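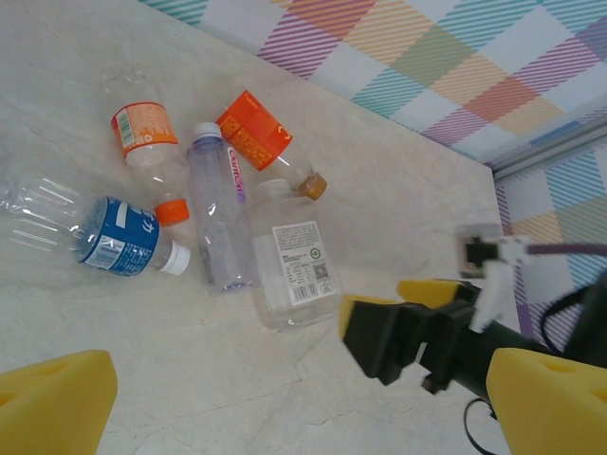 Home News Software Hardware Events Archive

Griken 5 adds a shared-space scheduler for two-arm cells

Sestudel has released version 5 of Griken, its motion planning and control package for two-arm work cells. The release, dated 23 July 2026, replaces the fixed left/right zone split of earlier versions with a scheduler that lets both arms plan into the same volume and settles conflicts as the trajectories are executed.

In version 4, each arm held an exclusive zone, and a pick near the boundary was assigned to one side before planning began. The other arm waited until the zone was released. Griken 5 drops the boundary. Each arm now publishes its intended path as a sequence of swept volumes with time stamps, and the scheduler compares the two sequences every 5 milliseconds. If they overlap, the arm with the lower task priority is slowed along its own path. A full replan is requested only when slowing would hold that arm for more than 300 milliseconds.

"The geometry of the path stays the same in most conflicts and only the timing changes," said Colette Caron, who leads the planning group at Sestudel. "That keeps the joint motion predictable for whoever is tuning the cell."

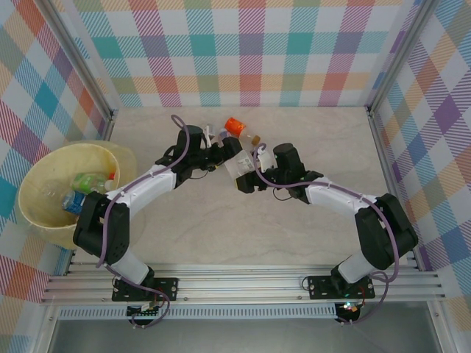 The scheduler treats intentional contact between the two work volumes as a separate case. A new task type, shared grasp, suspends the overlap check within a user-defined sphere and keeps it active for the forearms, wrists and cabling. Sestudel developed the task type on a bottle-clearing job at its Rolline site, using a cell with both arms mounted on one aluminum rail. Two grippers converging on one small transparent container, with a bottle lying on the floor just above it, would have been rejected by version 4 as a zone violation. The floor and walls of the cell are entered as fixed planes, and the wastebasket as a keep-out cylinder with an open top. The lower links and shoulder joints are checked against the cylinder at all times.

Perception has changed less. Griken still takes object poses from an external detector and does not ship one. Version 5 does accept a confidence value for each pose and an optional covariance, and it inflates the collision shape of any object whose pose is uncertain. Mathis Moulin, who maintains the perception interface, said the change was made mainly for clear plastic, where the outline returned by a detector can shift between consecutive views while the label remains stable. Users may now anchor a pose to a label or cap and give the rest of the body a looser bound.

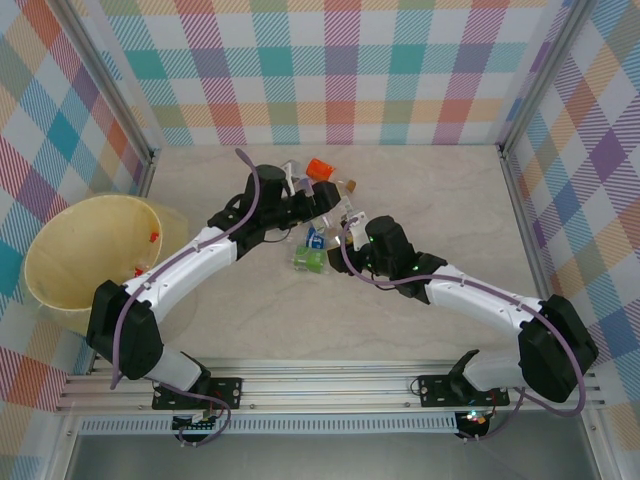
Moulin's group also added an occlusion flag. An object marked as partly hidden stays in the collision model but is removed from the pick queue until a later view clears it. The default is to request a new view after each completed pick. Sites with slower detectors can set a longer interval.

Sestudel ran 2,149 planned picks on the Rolline cell before the release. The scheduler altered timing on 186 of them. The company has not published cycle times or grasp success rates, and Caron said the run was meant to exercise the conflict logic.

The integrator Cordier had access to a prerelease build. Josiane Marty, a controls engineer there, said moving an existing project over required rewriting the zone file by hand and that the converter supplied with the build did not handle nested zones. Sestudel lists this as a known issue. Marty also said the new trace viewer, which plots both arms on a single time axis, had shortened her debugging work.

Griken 4 will receive fixes until October. The scheduler requires a controller that accepts path speed scaling during a move. Cells without it can run version 5 in zone mode, with the same behavior as before.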